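Section 3: Winding and Loading the Bobbin

1. Raise the presser foot and switch the Rollbridge off at the side. The machine has no opinion about your fingers, so please have one yourself.

2. Pull 50 cm of thread from the spool and pass it through the hole in an empty bobbin, from the inside out.

3. Push the bobbin onto the winder pin until it clicks. Switch back on and press the pedal gently. Stop when the bobbin is full — it won't stop for you.

Note: Quinlan bobbins look identical to ours and do not fit. Ask anyone who has tried it at 11 p.m. in November.

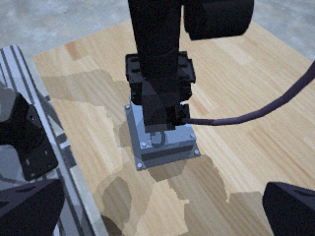 4. Switch off again. Drop the bobbin into its case so that the thread runs counterclockwise, and draw it through the slot.

5. Leave a 5-inch tail, close the cover and turn the handwheel toward you to bring up the lower thread.

Caution: Never turn the handwheel away from you. The resulting knot is impressive, and our warranty does not cover it.

For felt and fleece, go on to Section 4.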